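Ludley Kitchen Tasks: Progress Report to Tellotora, Work Package 2
Prepared by Samina Bhutto — May 8, 2024

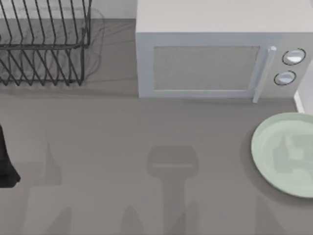

Work this period went into the episode acceptance rules, which replace the informal notes used since December. The rules cover simulated countertop tasks only. Version 2 was reviewed by Lok-yiu Hsueh and is now in force.

Main requirements:

Every episode starts from a logged seed and a logged scene version. Episodes missing either one are rejected.
Arms must be at rest before recording begins.
An object partly outside the camera view stays in the object list and is marked as partial.
Shadows are left on in all renders. Turning them off counts as a scene change and needs a new version number.
A failed episode is kept and labeled. Deleting it requires sign-off.

Status: 900 episodes were checked against the rules and nearly 300 were returned, mostly for missing scene versions. The export script now blocks these before upload. A second reviewer repeated the check on 100 episodes; disagreements were limited to the partial-object label, and the wording has been tightened.

Open items: Brotero has not confirmed the contact force limit for appliance doors. Door tasks are on hold until it does — plate and rack tasks continue as planned.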